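What the arms changed at our shop, and what they left alone

I have been meaning to write this since last November, when the first arm was bolted down at Gondstead and half the shift stood in the doorway with coffee going cold. It's now July 2026, and I finally have enough good things to say (and a couple of grumbles) to fill a page.

For anyone new to this blog: Gondstead is a finishing shop. Other people make white furniture, shelving and soft storage pieces, and we put the last bits on before they go out. Loops, pegs, rails, fabric panels. It's light work, but there is a lot of it, and every piece has to be picked up, turned, lined up and pressed or tucked by somebody. I did that on the loop bench for years and I still like it. My wrists liked it less.

We have 2 arms now, one on the loop bench and one over by the fabric. They came through a small outfit called Villness, and the software that runs them is called Drarnenton, a name I have only just learned to spell without looking at the sticker on my locker. The arms are slow! I expected something out of a car plant, all swing and noise, and instead I got a careful thing that creeps up on a part like a cat. Each one has a little camera down by the gripper, so on the bench screen you see the job from the hand's point of view, which I could watch all day. White on white on white, and somehow it finds its way.

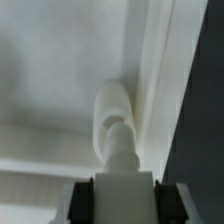 Does the arm take over the whole job at a bench?

It takes over the part that repeats. A person still loads the work, decides what's good enough to ship, and steps in when a piece arrives a little different from the last batch, and with our suppliers that's most weeks.

The thing I didn't see coming was how much of my day would turn into teaching. When a new piece comes in, someone has to show the arm how it's done, over and over, from slightly different starting spots. The engineers wanted it done by the people who knew the bench, so that meant us. We did almost 400 runs for the first loop job. I was bad at it to begin with, way too fast, and I kept doing a thing with my thumb that the gripper has no way of copying (two fingers, no thumb, go figure). So I had to learn the job again with fewer fingers. I came out of it knowing more about how a peg lines up with an opening than I ever did when I was just doing it by feel.

And I got a raise out of it, let me put that in writing. The teaching hours are paid at a higher rate than bench hours. We asked for that early, before the second arm came, and I would tell any shop to ask early. Once the machines are running, everybody is busy and the moment has gone.

The grumbles, then. First, the quiet. We used to work in twos across the bench and talk the whole shift, and for a while after the arms came we were spread out, one person to a station, each of us minding a screen. I hated it. We brought it up at the shift meeting and the stations got turned so that they face each other again. Cheap fix, took a morning, made more difference to me than anything in the software.

Second, the stops. When an arm isn't sure, it waits for you, and in the early weeks it was unsure an awful lot. You'd sit down with a sandwich and it would beep. It still beeps, only now we take turns being the one who gets up, and whoever has the beeper doesn't have a bench to run as well. It should have been set up that way from the start.

Fabric is where I get really excited, because I was sure it would never work. A hard part stays where you put it. Cloth slides and folds and comes back a different shape each time you look at it, and my own hands make a mess of it on a bad day. The fabric station is still mostly people, to be clear. The arm gets a turn at the simplest steps and we do the rest, but every few weeks it's trusted with a bit more, and I go over there on my break just to watch.

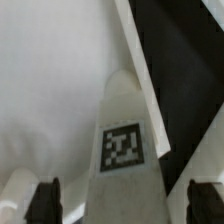
Halás wrote in after my last post to say that at the plant there, the arms were welcome on the heavy jobs and resented on the fiddly ones, where folks had taken pride in being quick. Did we get any of that, and what happened to the fast workers?

Yes, we got some. Our quickest people took it hardest, and I don't blame them. If you've been the fastest pair of hands in the building, it stings to be asked to slow down for a machine. What helped was that they turned out to be the best at spotting trouble. They can tell from the way a gripper comes in that the piece is going to sit crooked, well before I can, and now they're the ones the engineers go to first. I don't think that makes up for all of it. One of them moved over to packing and is happier there, away from the screens.

We're 35 people on the floor, same as before the arms. I know that isn't how it goes everywhere, and I can't promise it will stay that way here either. For now the extra time has gone into jobs we used to turn down, small odd batches that were never worth setting up for. I like those. There's a new one coming in after the summer break with a curved rail on it, and I've already put my name down to teach it.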